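How do I stop a table runner from creeping? (long table, small budget)

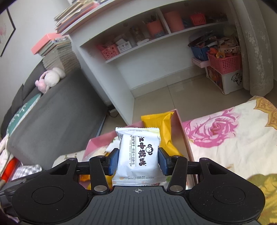
I have a farmhouse-style table from Dekker, sealed with something very shiny by whoever owned it before me, and a linen runner that wants to leave. I lay it down the middle, I put the candles and the bowl on it, I feel like a person with a home. By the time the salad goes around, it's hanging six inches lower at one end and the candles have come along for the ride.

What I've tried so far:

Double-sided tape. Held beautifully, then took a strip of finish with it, so now I need the runner to cover the strip.

Heavier stuff in the middle. This just means heavier stuff moves.

Ironing it flatter. I don't know what I was thinking with that one.

I'm hosting in August, two tables pushed end to end, and they don't quite match in height, so there's a step in the middle as well. I'd like to keep the whole fix under $20 because I've already spent the flower money on napkins. I'm not attached to the linen but I do like the color (sort of a wet sand). No staples, please. My brother-in-law has already suggested staples.

Posted by saltcellar_sue, 4/13/22

oldlinens

Shelf liner. The rubbery open-weave kind that comes on a roll, not the sticky-back kind, which will finish off whatever the tape left you. Cut it an inch narrower than the runner on each side so it doesn't peek out, and lay it in one long piece if the roll allows. If it doesn't, butt the pieces together and don't overlap them. An overlap makes a ridge, and a wineglass will find it.

One caution. Some of these liners can mark a glossy finish if they sit for weeks, especially in a sunny room. Put it down the morning of, take it up when you do the dishes. I left mine down one whole winter and now I also own a table with a pattern on it.

For the step between the tables, fix the step first. Felt pads under the legs of the shorter one, the thick kind, stacked if you have to. I got the height right on mine with 2 pads per leg. Check it with a full glass of water before you trust it with anything red. If the gap still bothers you, fold a bath towel lengthwise and lay it over the join with the cloth on top. It softens the edge and it's free, assuming you own a towel.

I'd wash the linen too, if you haven't. New linen often has a sort of slippery stiffness to it, and mine behaved much better after a couple of trips through the machine. Skip the fabric softener. Hang it to dry and don't iron it to death. A few wrinkles are fine, and the catalogs now charge extra for them.

marnie_in_the_pantry

just use a tablecloth

third_helping

I was going to say shelf liner but I see I've been beaten to it, so let me argue with the runner instead.

One long runner over two tables is asking for trouble. Every elbow at one end is felt at the other. I gave up and went crosswise: short runners laid across the table, each one sharing between the 2 people who face each other, so it does the job of a place mat as well. The plates hold them down. The plates are going to be there anyway and they're heavier than your candles. You can cut your linen up for this if you have the nerve, and if you don't, plain dish towels look surprisingly grown-up when they all match. I got mine at Isgate in the clearance bin, and they've been through many a gravy since.

Put the center things straight on the bare wood. You do lose the cover for your strip of missing finish, I admit. A long low tray goes over that nicely, or a row of small jars with whatever is blooming by the fence. Keep everything low enough to see over. I once did a tall arrangement with branches and two of my guests carried on a whole argument through it like neighbors at a hedge.

If you really do want the long runner, drapery weights sewn into the end hems help some. I used the Staslow ones, the little flat tabs, and the ends hung well. They won't stop it sliding on a shiny top though. On a shiny top they may even encourage it, if one end gets ahead of the other. So weights and liner together, or neither.

Your brother-in-law should be given a job well away from the table. Mine does ice.

saltcellar_sue

Thank you all. Bought the liner and the felt pads, came in under budget, and there's enough roll left over for the silverware drawer. Ran a test dinner with the long runner and it stayed put through dessert, including one lean-across for the butter. Still thinking about the crosswise idea for August. The tablecloth I own is round.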